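Ludel puts its two-arm packing kit on sale, with the test failures printed in the price list

22/03/2020 - Ludel, the Draketside equipment reseller, today opens orders for Plesby, a bench-mounted kit of two robot arms meant for small warehouses that pack mixed goods by hand. The company says Plesby can pick up everyday items and put them in a bag or pouch. It does not say the kit will replace a packing team, and it is asking buyers not to plan as if it will.

"We've all sat through the demo where a robot folds a shirt and the room claps," said Wiremu Ashby, who runs the Ludel sales office. "Then you get it home and it can't find the sleeve. I would sooner lose an order than take that phone call."

Plesby comes with two arms, two-finger grippers, a control laptop and a setup visit. The table is extra. Rental starts at 4000 dollars a month, and a customer can send the kit back after 20 days with nothing more to pay. Ludel set that window after its own trial at Tuhiwai, a mail-order sports and toy shop that agreed to have the kit on its packing bench in March.

The trial results are mixed. Over 100 attempts at placing a single item in a pouch, the kit finished nearly 20 without a person stepping in. Ludel has printed that figure on the first page of the price list.

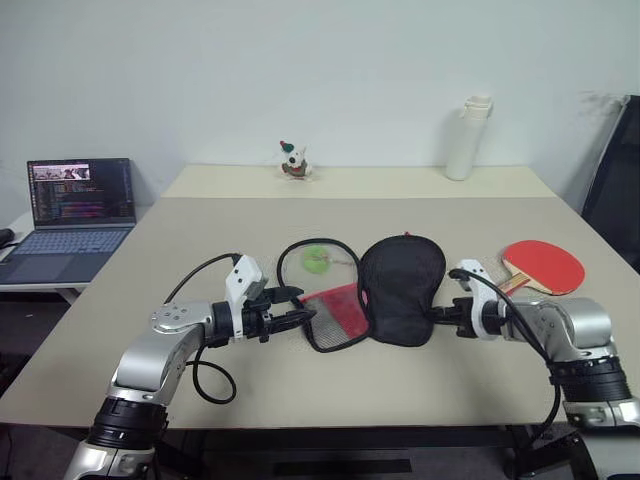 Tuhiwai was picked for its awkward stock. Hard boxes are easy for most grippers on the market and prove very little, according to Mi-kyung Ham, who ran the bench work for Ludel. She asked for goods with thin handles, soft sides and loose bits. A small mesh racket, held by its black handle with a fuzzy green ball on the netting, is typical of what the left arm was given, and the right arm worked on a soft black mesh pouch next to it. Handles went well. Pouches did not. Soft fabric gives way under the fingers, and an arm that has touched a pouch may still have no useful hold on it. Ham's report lists this as the main cause of failed attempts and says a software update may help, though Ludel is giving no date for one.

Cables are another sore point. They hang in loops outside the arms, and the manual tells users to check them at the start of each shift. Ludel looked at sleeves to hold them closer and decided the ones it tried made the wrists too stiff.

"I went in doubtful and I'm still doubtful," said Kwan-ho Siu, operations manager at Tuhiwai. "It grips a paddle handle better than I expected. It's slow, and somebody has to stand there. We're keeping it for another month to see whether the pouch work gets any better - if it doesn't, it goes back."

Ludel will not quote a payback period. Buyers who want one are invited to bring their own goods to the Draketside showroom and time the kit themselves. Visits are free and must be booked ahead. Items made of glass are not accepted.

Orders are open now to businesses with their own packing bench. Home and hobby orders will not be taken.

Press contact: Cameron Tawhiri, Ludel press desk, Draketside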